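Open day at the Fimetti wood works – my visit report

I had been meaning to go to one of these for years and finally made it to the Fimetti open day on 4th April. If you like wood, glue, sawdust and people who will talk about all of them until you have to run for your bus, put next year's on your list now. Entry was free, coffee was free, and I came home with a bag of offcuts that my husband is pretending not to have seen.

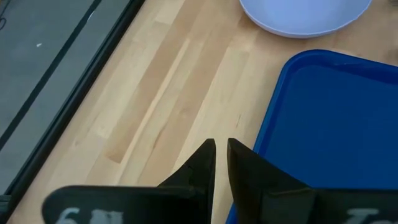
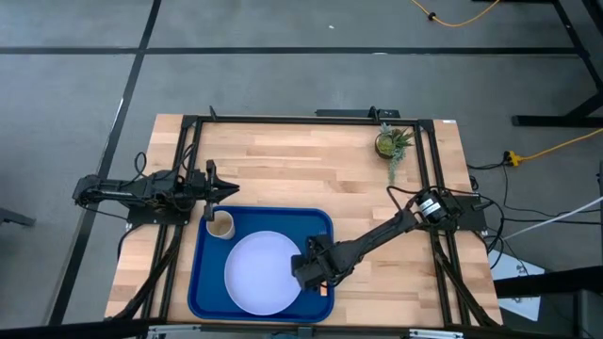
Butcher block is what Fimetti does, and has always done. Countertops, workbench tops, cutting boards, table tops for schools and workshops. The whole idea is that you take narrow strips, glue them side by side, and end up with something flatter and stronger than one wide board would ever stay. I knew that much before I went. What I didn't know was how much thought goes into the order of the strips! On the table in the photos you get creamy pale ones right beside honey-colored ones, and in the closer photo there is one strip of grain that is a good deal darker than its neighbors. I used to think that was just luck of the pile. At Fimetti a person stands there and decides.

That person, on the day, was Floarea Oprea. She lays the strips out dry on a long bench, steps back, swaps two, steps back again. She let us try it. I made what I thought was a lovely even blend and she looked at it kindly and said it would look like a barcode once it was oiled. She was right, too, because she wiped a little oil on the ends and every contrast jumped out. Her rule is to put the darkest pieces in first and build outward from them. I'm going to use that on the next shelf I make, if I ever finish the current one.

After layout we went through to the drying store. It's warm in there, and the smell is wonderful – a bit like toast, a bit like a new pencil. The boards stay in until the moisture reading is where they want it, and Prakash Varghese, who led our group, passed the meter around so we could all stick the pins in a scrap and read the number. One of the kids tested his own sandwich. Prakash wrote the result on the whiteboard with the others.

Then the glue room, which was my favorite. They run the strips over a roller, stack them on edge, and close the clamps. The big press is a Vasylenko, painted dark green, older than most of the people working it, and it makes a groan when it closes that you feel in your shoes. We watched a countertop go in. There is a short window between glue on and clamps shut, and suddenly everyone who had been chatting to us stopped chatting. I loved that. You could tell it wasn't a show put on for visitors.

Sanding was behind glass because of the dust, so that part was quicker. Kristof Mertens held up a board before and after each grit and had us close our eyes and guess which was which by touch. I got the coarse ones and then failed completely. He says most people can't tell the last two apart and that he does the last one anyway.

The finishing area had a row of samples with different oils on the same wood, and this is where I asked far too many questions. Short version for anyone with a block counter at home: wipe spills up soon, oil it more often in the first year than you think you need to, and do the underside as well as the top. I have never once oiled the underside of mine. It has a slight cup to it and now I know why.

There was a small shop by the exit. Seconds were a real bargain: end-grain boards for $29, and one beautiful long countertop with a filled knot at $849, which I visited three times. The perfect one next to it was $1,900. I bought the smallest board and the offcuts.

A few practical notes. Parking is on the grass behind the drying store and it was muddy, so wear boots. The tours leave when there are enough people, and the morning ones were smaller and easier to hear. Closed shoes are required and they do check. Lunch was soup and rolls in the canteen, very good, and they ran out of the lentil early. Strollers can go everywhere except the glue room.

They are planning an evening class in June on making your own cutting board, with Floarea doing the layout part. The sign-up sheet was by the coffee and I put my name on it before I even took my coat off.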